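Moving my till system in a small shop - worth it before summer?
Posted by Esi Antwi

I run a little homeware shop and I'm still on an old till with a paper stock book. Galtell have quoted me for a new till that keeps the stock count up to date as I sell. I've got over 1000 lines, and typing them all in scares me a bit! Has anyone done this while staying open? I'd like it finished by May if I can.

Pejman Karimi
We did ours two years ago and stayed open the whole time. Don't try to load everything in one go. I started with the lines that sell every week, then did one supplier each evening after closing (Quiroga first, as their price list came as a spreadsheet and I could pull it straight in). It took 19 evenings and a lot of tea. Keep the paper book going alongside for the first month - I found loads of mistakes that way, mostly mine. And ask Galtell whether training is in the quote, as ours wasn't.

I put a short description against each glassware line too, and it helps my Saturday girl no end.
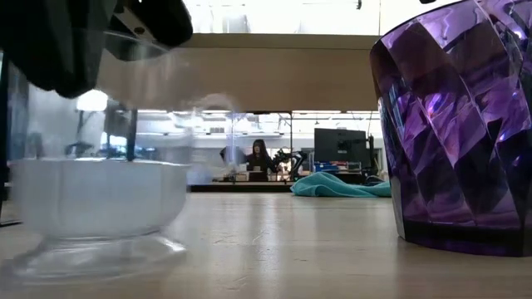
Clear footed pitcher and purple tumbler

Zestimwood
Just get it done, you'll wonder how you managed. We're with Lidau and it's fine. Bit slow at lunchtime.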